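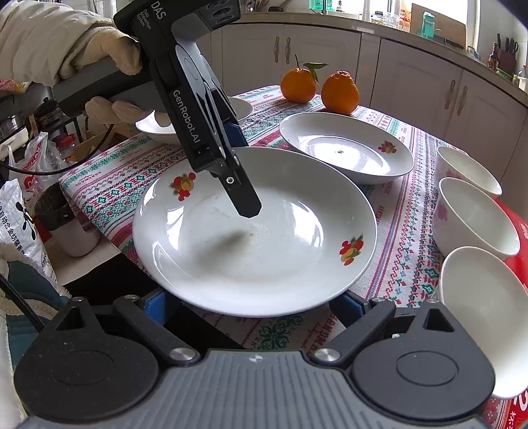 Two hand-held grippers at a large white plate on a kitchen table.

Rules for the kitchen table

Draft 2 of the Osside code sets out how household handling tasks should be recorded with hand-held grippers. Most of it concerns what happens before anything is picked up.

The Osside code began as a set of notes passed between three laboratories that wanted to share recordings and found they could not. Each had collected table-setting tasks with hand-held grippers. Each had its own idea of when a recording starts, what counts as a failed grasp and whether the operator may speak. Merging the sets took longer than making them, and one of the three was left out of the merged release altogether.

The notes became Draft 1, which ran to a few pages and was mostly definitions. Draft 2, now open for comment, is a working document with numbered clauses and a checklist at the back. It covers single-arm and two-arm recording in ordinary homes, with the operator holding the tools. Robots fixed to a bench are left to existing safety standards, and the code says so in its scope.

Henryk Adamczyk edited the draft from an office in Hervieu. His view of the scope is narrow and he defends it. "If you put in the robot that will later learn from the data, you have a different document with a different readership," he says. "We are dealing with a person, a tool and a room."

What the code asks for

Clause 1 is about the tool. The operator checks the fingertips for looseness, opens and closes the jaw through its full travel, and confirms that the recorded opening returns to the same value at both ends. The check is done at the start of each session and again after any knock. Pads are to be of one material on both fingers, and a worn pad is changed with its partner. The wear itself is logged by pad number, a detail that Draft 1 left out and that several readers asked for.

Clause 2 covers time. Where two grippers are used together, their streams have to agree. The draft sets an upper limit on drift between left and right, and requires a clap test (jaws closed together, in view of both cameras) at the start and end of each session. A pair that fails the test at the end puts the whole session in doubt. Under the draft it can be kept, provided the drift can be measured and corrected, and provided the correction is written down.

Clause 3 is on the room. It asks for a short written inventory of the objects to be handled, with material and approximate size, and a note on the surface they stand on. Background items need no inventory. They may be left in place or cleared, at the site's choice, and the same choice then applies to the whole session. This clause drew the most comment. Laboratories that work in purpose-built kitchens wanted cleared surfaces, while those that work in people's homes pointed out that the clutter is a large part of what they go there for. The draft sides with the second group.

Clause 4 is on consent and privacy. A household is shown what the cameras can see before it signs. Post, prescriptions, photographs and screens are moved out of view or turned round. Recordings in which a person's face appears are set aside and deleted at source unless that person has agreed in writing to the release.

Clause 5 is the longest and covers the task itself: start pose, approach, contact, release and end pose.

The start pose

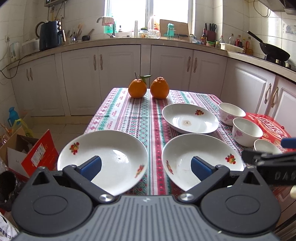

Clause 5 opens with the start pose, and the wording is stricter than in the first draft. The jaw is to be open, nothing is to be touching the pads, and the target is to be in view for a full second before the hand moves. The table set with plates, bowls and two citrus fruits shows why the clause also asks for the target to be named. With the jaw open and empty in front of two matching plates, the blue pads overlap both of them from the camera's side, and the view alone does not settle which plate is meant. A spoken or written label does. The draft accepts either, so long as it uses the words in the inventory. "Left large plate" is acceptable. "The plate" is returned to the site for correction.

Adamczyk reports that unnamed targets were the single most common fault in the trial of the draft, which took in nearly 480 recordings from sites in and near Hervieu. Reviewers could often guess the target from the later motion, but guesses by two reviewers did not always match, and a label added after the event tends to describe what was done where it ought to describe what was intended. A recording in which the operator set out for one dish and took the next one is useful only if it says so.

Approach and contact

White glazed tableware is a known difficulty. A shiny plate returns a patch of window light to a camera held close above it, and the patch moves as the hand moves. The code does not ask for the window to be covered. It asks that exposure be locked before the session and that the operator keep a steady approach speed, so that a tracking failure can be told apart from a lighting change. Cloths with a repeating pattern are treated in the same clause. They give a tracker plenty to hold on to, yet a repeat can be matched to the wrong place, and sites are advised to leave at least one feature on or near the table that occurs only once.

For flat dishes, the draft describes rim contact in some detail. One pad goes under the rim and the other comes down from above, with the load taken close to the pad's centre line. Where a second gripper is used, it either steadies the dish at a different point or stays clear by a hand's width. The two tools are not to cross above the dish. Crossed tools hide the contact from both cameras, and they make it hard to say afterwards which of the two moved the load.

Contact is held for at least 200 milliseconds before lifting. Operators dislike this rule. It feels slow, and people who have set a table all their lives do not pause with a plate in their hand. The authors kept it on the grounds that the start of the lift is otherwise very hard to mark.

Ksawery Jasińska trains operators for Jiltonus, a small collection firm that took part in the trial, and disagrees in part. "The pause is fine for plates. With fruit or cloth it changes how people grip, they squeeze while they wait, and then we are recording the rule." Jiltonus has asked for the pause to be limited to rigid objects. Adamczyk expects the change to be made – the comment was repeated by three other sites.

Failed attempts

The first draft told sites to discard failed attempts. The second tells them to keep every one, marked as a failure with a reason from a short list: slip, miss, collision, wrong target, operator stopped. Slips are split into those that happen at lift and those that happen in transit. Breakage is recorded under collision or slip as the case may be, and the session ends until the table and floor have been cleared and the pads wiped and inspected.

Sites may set their own limit on repeated attempts. The draft suggests five, after which the object is left for the next session. Tired operators drift towards the grip that works for them, and the variety of the set suffers.

Gloves are allowed if they are worn for the whole session and noted. Long or loose sleeves should be held back from the jaw, and any cable leading from the handle should be routed over the forearm or behind the operator, clear of the dishes. Jasińska adds a house rule that did not make it into the draft: the cable is walked from end to end before the first recording, by the person who will be holding the tool.

Checking and release

Review is by sample. Each site has a share of its recordings read by a second site, and the result is published with the set. Cundo, the file layout that goes with the code, has fields for the inventory, the clap test, the pad numbers and the failure reason. A file with an empty field will still open, but the checking tool lists the gap, and a set with gaps cannot be described as following the code.

There is no certificate and no fee. Adamczyk has been asked for both. He would like to see a second trial first, with sites that had no part in the writing, and with more glass and soft goods on the inventory. Two-arm folding tasks are in an annex for the present, and the annex is marked as guidance only.

Comments on Draft 2 close in June. They should quote the clause number and, where a change is asked for, give the replacement wording in full.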